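Visit Report: Mivside Household Automation Open Day

Prepared for the Service and Equipment Working Group, Wulivau
Date of visit: February 18, 2019
Submitted by: Nikola Tomaszewski

1. Purpose of the visit

The working group asked for a first-hand account of the state of household and light shop-floor automation before it sets its equipment plan for the coming two years. Mivside holds an open day once a year for trade visitors, and its published program included sessions on tidying, sorting, wiping and small-parts handling. Orhun Başaran and I attended on behalf of Wulivau. We arrived for the 9:30 registration and left at the close of the final discussion.

The question put to us was a narrow one. The group wished to know whether any chore now done by hand in our laundries, stockrooms and residents' apartments could be given to a machine within the planning period, and at what cost in supervision. This report is confined to that question. Matters of purchasing and insurance are left to the separate paper due in June.

2. The site and the program

Mivside occupies two floors of a former textile office. Registration, the talks and the lunch were on the lower floor; the work rooms are upstairs and are divided by glass partitions. The register showed 114 visitors for the day, most of them from property management, nursing homes and contract cleaning. Groups were taken upstairs in turn, and ours was the second.

Sang Quách, who directs the chores program, opened the morning with a talk of 40 minutes. She divided domestic work into tasks in which the object is known and the place is known, tasks in which one of the two is known, and tasks in which neither is. A dishwasher belongs to the first class. Returning a child's belongings to the right box belongs to the last. Her view was that the industry has lived comfortably in the first class for decades and has made modest progress in the second. She made no promises regarding the third, and several visitors remarked on this favorably at lunch.

3. Learning from hand work

The greater part of the upstairs visit was given to the way in which tasks are taught. Mivside does not write out each motion as a program. People perform the chore with hand-held grippers whose jaws are of the kind later fitted to the machine, and the recordings are used to train it. Khải Ông, our guide, explained that the printed square codes on the grippers allow the position of each tool to be followed through the whole motion.

The range of objects is kept deliberately ordinary. Pens, balls, cups, socks, lids and small boxes were all named in the task list handed to visitors.
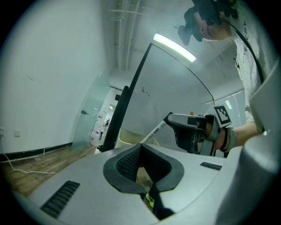
Mr. Ông was asked how many repetitions a task requires. He gave the example of picking up a pen and putting it down in a chosen place, for which the present set stands at 327 recordings. A person learns the same thing in infancy and never thinks of it again, but the machine must be shown the pen lying flat, leaning, partly covered and pointing the wrong way. The folding of a hand towel stands at 275 recordings and is considered unfinished.

Mr. Başaran asked whether the work was tiring for the people who do it. The answer was that sessions are limited to 20 minutes, followed by a change of duty. The weight of the tools is not great, but holding two of them forward of the body for long periods strains the shoulders. We note this for our own purposes. Should Wulivau ever host such recording on its premises, as was suggested to us informally, staff hours would need to be arranged accordingly.

Visitors were permitted to try the grippers at a table on the lower floor. I found that I could lift a sponge and a plastic cup without difficulty. I could not pick up a coin, and a folded sheet of paper took me four attempts. This was instructive. Where a person with good eyesight and a lifetime of practice cannot do a thing with two jaws, it is not reasonable to expect the machine to do it with the same jaws.

4. Tidying a floor

Tidying was the chore of greatest interest to us, as it takes up a large share of the time our attendants spend in family apartments before any cleaning can begin. Mivside regards it as a single task with three parts: finding the object, taking hold of it, and deciding where it goes.

Finding is the strongest of the three. Balls of plain color on a floor present little difficulty in good light. Glass is a known source of error, as reflections may be taken for objects and an object behind a frosted panel may be judged to be within reach. Cables are a further concern, both for a machine on wheels and for jaws closing near the floor.

Taking hold is less certain. A ball rolls when it is touched off center, and the jaws must come down on both sides of it together. Mr. Ông said that small balls are harder than large ones for this reason and are therefore well represented in the recordings.
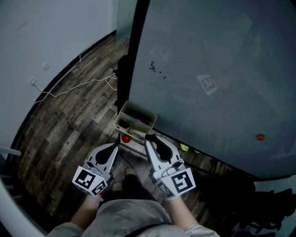 Floor-tidying work upstairs: two hand-held grippers, a small container and a red ball between the gripper tips.

Deciding where an object goes is the weakest part by some distance. In the recordings, the person decides. The machine may learn that balls go in a container, but it has no means of knowing that one particular ball belongs to the neighbor's dog. Ms. Quách described a trial apartment in which the system was given a written list of places, and in which it performed well until the family bought new shelves.

We were shown results for the floor-tidying trial carried out last year. Of the objects presented, 71 percent were placed in the correct container without help. The remainder were dropped, missed or put in the wrong place. Mivside stated the figure plainly and did not describe it as a finished product. For comparison, Mr. Başaran observed that an attendant who left more than a quarter of the items on the floor would be sent back to the room.

5. Shop-floor chores

The afternoon session was given by Phúc Mạc of Stidodetti, which supplies fixtures to small workshops and shares some of Mivside's methods. His subject was the clearing and resetting of benches at the end of a shift: tools to the rack, offcuts to the bin, a wipe of the surface.

His results were better than those for the home, and he gave the reasons frankly. A bench has a fixed height. The tools are few and do not change from week to week. The light is constant. No one walks through with a laundry basket. At one customer's premises, a machine shop known as Đinh, the evening reset of six benches is now done by a single arm on a rail, with one employee present. Mr. Mạc was careful to say that the employee is still required, as the arm stops on average twice in an evening and must be cleared by hand.

The wiping of surfaces was the one chore both speakers considered near to ready. It asks little of the jaws beyond holding a pad, and an imperfect pass may simply be repeated. Dried spills remain a problem. A machine that cannot tell a stain from the grain of the table will either wipe forever or stop too soon, and both kinds of fault were described.

6. Discussion

The closing discussion lasted close to an hour. A visitor from a nursing home asked when she might expect a machine that could put away clothing. Ms. Quách declined to give a year. She said that a useful test was whether a chore could be described to a new employee on one side of a card. Those that can are worth trying now. Those that end with the words "use your judgment" are best left alone.

There was some disagreement on the matter of speed. Mr. Mạc held that slowness is no obstacle if the work is done overnight. Mr. Başaran replied that in residential buildings the night is precisely when noise is least welcome, and that a slow machine in an occupied apartment is an obstruction. The point was not settled. It seems to us to depend wholly on the building.

Questions of privacy were raised and answered briefly. Recordings made in private homes are stored separately and the occupants may ask for their removal. We did not see the written policy and have requested a copy.

7. Findings

On the evidence of the visit, machines are not yet able to take over tidying in occupied apartments to the standard our contracts require. The errors are frequent enough that an attendant would need to follow behind, and the saving in time would be lost.

Surface wiping in common areas, and the resetting of fixed work areas such as the laundry sorting tables, are closer. Both take place where the layout is under our own control. The laundry tables on the east side are the more suitable, being of one height and well lit; the tables in the annex would need new lighting before anything could be attempted there.

The handling of cloth should be left out of consideration for the present. Neither speaker claimed to have solved it.

8. Recommendations

It is recommended that the working group:

Make no provision in the current plan for automated tidying in residents' apartments.

Invite Mr. Mạc to inspect the laundry sorting tables and give a written opinion, without obligation to purchase.

Ask the supervisors of each building to list the chores that can be written out in full on one side of a card, following Ms. Quách's suggestion.

Obtain the Mivside privacy policy before any further conversation on recording at our premises.

Send two representatives to next year's open day, at least one of them from the laundry staff.

The handouts from both sessions, together with the floor-tidying results, have been placed in the working group's shared folder. Mr. Başaran's notes on the bench-clearing session are to follow separately.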